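# 棚の中で本が斜めに倒れてきます。立てておく良い方法はありますか

投稿者:アルーナス・オルグ 2018年1月21日

ピンクと黄色のパネルに、白黒とグレーのジグザグ模様の面が合わさった飾り棚を本棚代わりに使っています。冊数が少ないので、ハードカバーがすぐ斜めになります。黒い表紙の本は上の縁が擦れて白くなってきました。黄色のパネルには小さなねじ穴があります。

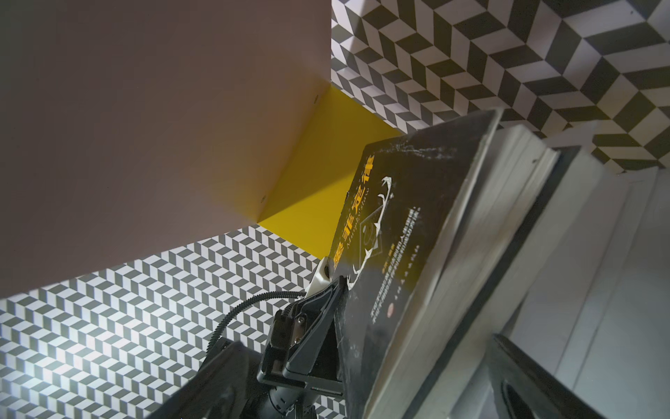 アネリース・デ・ブラウンからは先に、ブックエンドを買う前に棚の奥行きを測ったほうがいい、浅い棚だと底板が手前にはみ出して結局使わなくなる、と言われました。測ったところ奥行きは21センチでした。

試したことは次のとおりです。

- 本を寝かせて積む。下の本が取り出しにくく、一週間でやめました。
- Plustardの金属製ブックエンドを片側に置く。軽いせいか、厚い本がもたれると滑ります。
- 薄い雑誌を間に詰める。見た目が悪いです。

希望としては、棚に新しい穴は開けたくありません。黒い本は中国語の本で、もう手に入りにくいものなので、これ以上傷めたくないです。棚に入れる本は全部で11冊、今後もあまり増えない予定です。予算は高くなければ特に決めていません。よろしくお願いします。

---

**Girkari**

ブックエンドが滑るのは、底板の下に滑り止めがないからだと思います。食器棚用の滑り止めシートを底板と同じ大きさに切って、下に敷いてみてください。うちはそれで止まりました。両面テープは、はがすときに塗装や化粧面を傷めることがあるのでおすすめしません。

それから、底板は本の下に差し込んでいますか。外側に向けて置いている人がときどきいます。本の重さが底板にかからないと、どのメーカーのものでも滑ります。向きを確認してください。

11冊なら、順番も変えたほうがいいです。

1. 一番厚くて重い本を、棚の側板にぴったりつけて立てる。
2. そこから高さの順に並べる。
3. 擦れて困る本は端に置かず、同じくらいの高さの本で挟む。
4. 最後にブックエンドを入れて、指一本で本が引き出せるくらいに寄せる。

きつく詰めすぎると、取り出すときに背の上を引っ張ることになり、そこから傷みます。両隣の本を少し奥へ押して、真ん中をつかんで抜いてください。

側板が斜めになっている棚だと1の方法は使えません。その場合は、ブックエンドを両側に置くしかないと思います。

---

**Halliday**

箱に入れたらどうですか。私は文庫本を全部箱に入れています。

---

**Hirard**

表紙の擦れのほうだけ書きます。

縁が白くなった部分は元に戻せません。黒いペンで塗る人もいますが、光の当たり方で色が違って見えますし、隣の本に色が移ることもあります。そのままにして、透明のブックカバーをかけるのが無難です。糊のついたフィルムを直接貼るタイプは避けて、折り返してかぶせるだけのものを選んでください。ハードカバーは表紙の厚みの分、紙の本体より一回り大きいので、閉じた状態で表紙の高さを測ってから買います。

斜めのまま長く置くと、背がねじれて元の形に戻らなくなることがあります。もう少しねじれているようなら、平らな机に寝かせて、上に重い本を何冊か載せて数日置いてください。完全には直りませんが、ましになることはあります。

置き場所ですが、日が当たる棚なら背の色も褪せます。湿度は60パーセントを超えないようにして、本の後ろを少し空けておくとカビが出にくいです。

---

**アルーナス・オルグ(投稿者)**

ありがとうございます。ブックエンドは底板の向きが逆でした。差し込み直して滑り止めシートを敷いたら、今のところ動いていません。シートは約8センチ角に切ったもので足りました。

箱は、背が見えないと読まなくなりそうなので今回はやめておきます。透明カバーは表紙の高さを測ってから注文します。背のねじれは、机に寝かせて見たら少しありました。重しを載せて、三月にまた様子を書きます。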